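Cernley Notes
14 September 2019

Thread: I have spent the summer learning to sell things at the Cernley flea market and I would like to report back before I forget how little I knew in February. Long one. Get a drink.

In February I inherited the contents of a storage unit. I say inherited. An aunt moved to a smaller place and my name was the only one in the family whose voicemail wasn't full.

The unit was on Pacheco Street, behind the tire place. The rent was 159 dollars a month, and had been for years, to protect items I would not have paid 159 dollars for in total, once.

I should say I'm not against stuff. I own stuff. I own a fondue set. I just hadn't met a whole room of it before with the door rolled up and the light buzzing.

First lesson: everyone tells you to start with "keep, sell, donate, trash." You will actually have a fifth pile called "hm." Mine was the biggest until July.

Second lesson: you do not know what anything is worth, and neither does the internet, but the internet will answer anyway. I looked up one glass pitcher and found it listed at 12 dollars and also at 400, same pitcher, same chip.

(I got six for it. The man wanted it for watering ferns.)

So I paid for a table at the flea market. You can rent by the day or take the season. I took the season, in the spirit of a person joining a gym.

The Cernley market sits in the lot of what used to be Zidetti Carpets. The sign is still up. People park under it and ask me about carpet. I have started giving opinions on carpet.

Setup is at six in the morning. Setup at six means the other dealers are there at five with flashlights, going through your boxes while they're still in your trunk.

I found this very rude for two weeks. Then I bought a flashlight.

The early buyers are the serious ones. They don't say hello. They say "what's on this," holding the thing up without looking at it, as if the two of you had been arguing about it since breakfast.

If you hesitate, you've lost. My first morning a woman asked what was on a box of drapery hooks and I said "oh, gosh." She gave me a dollar and left with the hooks. I still think about it.

Now I price everything. Little round stickers, a pack from the drugstore. This was controversial with my neighbors at the next table, who believe a sticker "kills the conversation." I have had the conversation. It can die.

Pricing notes, for anyone thinking of doing this.

Kitchen stuff sells if it's heavy. I don't know why. People pick up a pan, feel their wrist complain, and get out their wallet.

Books sell at a dollar and refuse to move at two. I tested this with the same box of mysteries for a month. A dollar, gone. Two dollars, I might as well have been displaying fish.

Puzzles do not sell. Everyone assumes there's a piece missing. There is.

Lamps sell in the afternoon, to couples, after a short disagreement.

Anything with a cord, somebody will ask if it works. Bring an extension cord, and find out in advance whether the lot has power. The lot does not have power. I have carried that extension cord all season.

Board games: see puzzles.

Costume jewelry is its own country and I was not ready for it.

The aunt had a lot. I'd been treating it as a problem to solve by weight. I had it all in a coffee can with a sign that said "1 EACH," and people would tip the can out, stir, and walk off with wet-dog faces.

A dealer two rows over finally took pity on me. Her advice, in full: "Nobody wants to put their hand in a can, hon."

She also told me to separate bracelets from necklaces. Necklaces in a heap become one necklace. I had made, over several months and a few potholes, one extremely large necklace.

Untangling took three evenings. A pin, a little baby powder, a TV show I didn't have to look at. I recommend a show with a lot of talking and no subtitles.

Then I bought a cheap cloth so the table would look like a table and not like a place where someone fixes lawn mowers. The cloth mattered more than anything else I did. I'm a little insulted by how much.

Things I've heard people say while looking at bracelets: "my grandmother had these." "My grandmother hated these." "Is this real?" "Is this supposed to be real?"

My policy on "is this real" is that I don't know, and the price says I don't know. If I thought the pearls were real I would not be in a parking lot.

I did take one batch to the jewelry counter at Weleo to be looked at. The young man put on the little eyepiece, looked for a good long while, and told me the nicest thing in the bag was the bag.

So: costume. Fine. Costume sells. Pinks sell best, and anything pearly, and then for reasons of fashion I'm not equipped to discuss, the big chunky cuffs, which teenagers buy and their mothers try on.

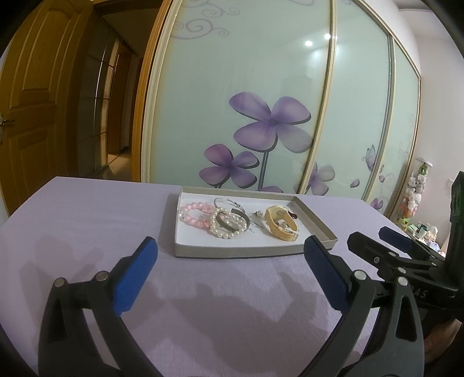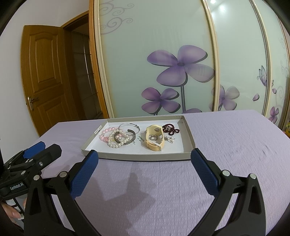 Pink beads, pearls and a dark cuff, no can. The lesson I paid the most for all year is "put it in something shallow."

A reply from Dana's Attic Finds: I'd push back on pricing every piece, though. On jewelry I do one price for the whole tray and a better one if they take three. They always take three. You spend less time with stickers and you don't have to hear about anybody's grandmother.

Okay, that's better than my system, and I'm trying it next time out. I do kind of like the grandmothers.

Money, since people have asked. I've taken in 1,610 dollars for the season. Please hold your applause until I subtract.

Table rental for the season was 316. The storage unit kept charging me until I got the last of the boxes out, so knock off a few more months of Pacheco Street. Then gas, stickers, the cloth, and the breakfast burritos, which I'm not itemizing.

I also bought things. I need to be open about that. You cannot sit across from another person's table for an entire summer and not come home with a brass duck.

Two brass ducks. There was a deal.

The "hm" pile is now one box. It contains a camera with no back, some keys, a tin of buttons, and a certificate for completing a course in cake decorating made out to no one in the family.

I offered the certificate for 50 cents. A man picked it up, read the whole thing, said "good for her," and put it down again.

Haggling, quickly. I'm terrible at it. I drop the price before they've asked. A fellow was just scratching his ear once and I took three dollars off a toaster.

What's helped is having one sentence ready. Mine is "I can do a little better if you take both." It works even when there's only one of the thing, as they start looking for the other.

Weather: buy the clips for the cloth. Buy the clips before the day you need the clips. I chased a tablecloth past the carpet sign in front of everyone I hoped would respect me.

Bring ones. Bring way more ones than that. Every person who arrives before seven has a twenty and an item marked a dollar.

The market runs until the first frost, and I've got one more carload, mostly glass, plus the puzzles, which I believe I'll be buried with.

If you're near Cernley come by. I'm under the Z. I can't help you with carpet but I'll try.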